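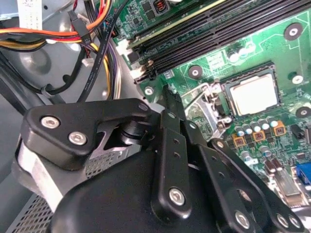 社团的拆机项目终于动到主板了!

先补一下背景。我们社这学期的题目是让机械臂拆旧台式机,目标是从机箱里取出内存条,放进旁边的托盘。题目是开学第一次例会投票定的,另一个候选是自动泡面机,差五票。我当时投的泡面机,现在庆幸输了,因为拆电脑实在太好玩了。

旧机箱是从学校机房淘汰的那批里领的,侧板一拆就能直接看到里面。我最喜欢的是那块绿色的主板,四条内存插槽斜斜地排着,处理器上面没有散热器,金属顶盖就那么露在外面,旁边一排电容和三个橙黑色的方电感。以前上课看的都是示意图,现在天天趴在实物前面看,感觉完全不一样。

代码这边,我们的主程序叫 Shezi(名字是半夜起的,别问),负责把“去插槽”“张开”“夹住”“往外提”这几步串起来。配套的标注小工具叫 Senby,用来在画面里点出插槽两端的位置。上个月 Senby 每存 200 张就要卡死一次,我查了两个晚上,原来是缩略图一直没有释放内存。改了一行,就一行!改完那天我请自己喝了两杯奶茶。

说说最近练得最多的动作:把夹爪伸进机箱,指尖送到处理器插座边上停住,什么都不夹。听起来很无聊对吧?可是这个动作一练,所有问题都冒出来了。机箱里面的地方比想象中小得多,两根手指从下面斜着往上探,左边还有一大把橙色、红色、黄色的电源线横过来,再加上一根扁平的黑色线缆和底板上那条弯弯绕绕的黑线。路径稍微贪近一点,手腕就会蹭到线。我们后来给线束那一片画了个禁入区,宁可绕远。绕远之后一趟要多花好几秒,但是心里踏实多了。

另外一个坑是反光。插座的金属压框、处理器顶盖、电容顶上那一圈都是银色的,手指本身又是哑光黑,曝光怎么调都有一边不舒服。试过在灯前面蒙硫酸纸,效果比换灯还好,推荐给同样穷的社团。

还有电容。靠主板边上有一对个头比较大的圆柱电容,从下面进去的时候很容易忘了它们的高度。我们现在的规矩是先抬高,平移到位,再慢慢往下送。这条规矩写在白板最上面,字特别大,是我写的,歪得厉害。

数据方面,到这周一共录了 723 条,人工挑过一遍,扔掉 86 条,多半是开始录了才发现手指没归零。挑数据这活儿我一开始很抗拒,后来发现一边听歌一边挑还挺解压的,而且看多了真的能看出遥控的人是谁!有人一路直冲,到跟前急刹;有人走两步停一下;我自己嘛,老是在最后一小段来回蹭,像在找钥匙孔。这个毛病得改,模型会学去的。

下一步就是真的碰内存条了。插槽一头的白色卡扣要先拨开,才能往外提。拨卡扣这个动作我们吵了很久,一派主张用指尖往外推,一派主张另外做个小钩子。我是钩子派,已经画了两版,第一版太厚,塞不进相邻两个卡扣中间,第二版还在排队等打印。要是推的那派先做成了,我也认,到时候给他们鼓掌。

比赛的事也定了,十一月的 Clarkar 杯,我们报的是桌面操作组,规则里说机箱由主办方提供,型号现场才知道。所以暑假得多找几种机箱来练,不能老盯着这一台。家里有不用的旧台式机、又在本市的朋友,请留言!开不了机也没关系,我们反正是要拆的。

顺便记一下给自己看的待办:

夹爪根部那几颗螺丝每次练完检查一遍
禁入区改成能在 Senby 里直接画,别再手填坐标了
问清楚 Prollport 那间工作室暑假开到几点
手指上那两排小孔能不能拿来固定钩子,量一下孔距
硫酸纸快用完了

今天就写到这儿,晚上还要去把第二版钩子的图再改一改,倒角忘了加。

2018年6月19日,星期二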